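The President Who Promised Schools: A Biographer Has Doubts

Jun 23, 2026

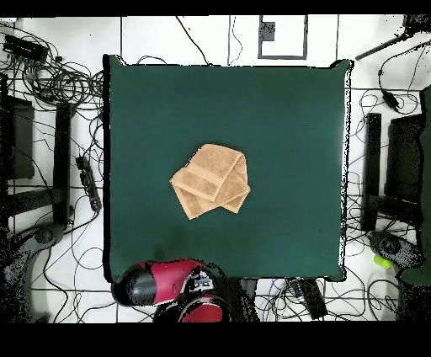 A short term, a long shadow

Bríd Ó Súilleabháin spent 19 months reading the papers of a man she does not much like. Her subject led the small republic of Hetia for a single term and is still on its banknotes, mostly on the strength of one claim: that he built 174 rural schools.

"I went looking for them," she says. "The ministry's own ledger has 30 with a roof and a teacher by the time he left office. The rest are plots of land, or a letter saying a plot would be nice."

I asked whether that was a harsh way to judge a reformer with a hostile congress and no money. She shrugged. "He had money for the Prusura palace. He had it painted twice."

Her book, due in July, follows him from a provincial law office to the presidency and then into exile. The early chapters are the kindest. She believes he meant what he said about land reform in his first campaign, and she quotes the speeches at length. I found them duller than she does.

The Szabo letters

The part likely to cause trouble concerns the Szabo letters, a bundle of correspondence long cited as proof that he was pushed out by foreign mining interests. Ó Súilleabháin thinks 2 of them are forgeries and says the others prove little.

"People want a plot. What I see is a man who had lost his own party and wouldn't admit it."

Her evidence for the forgeries is a typeface and a wrong street name, and I told her it seemed thin. "It is thin," she said. "So was the evidence that they were real, and that's been in textbooks for decades."

She has less to say about his supporters, who still march in the port of Flivex every year on the date of his election. She went once. Asked what she made of it, she said it rained and the speeches ran over.

Does anything of his survive? "The labor code," she said, after a while. "Parts of it. He didn't write it, but he did sign it, and plenty of men in that chair wouldn't have."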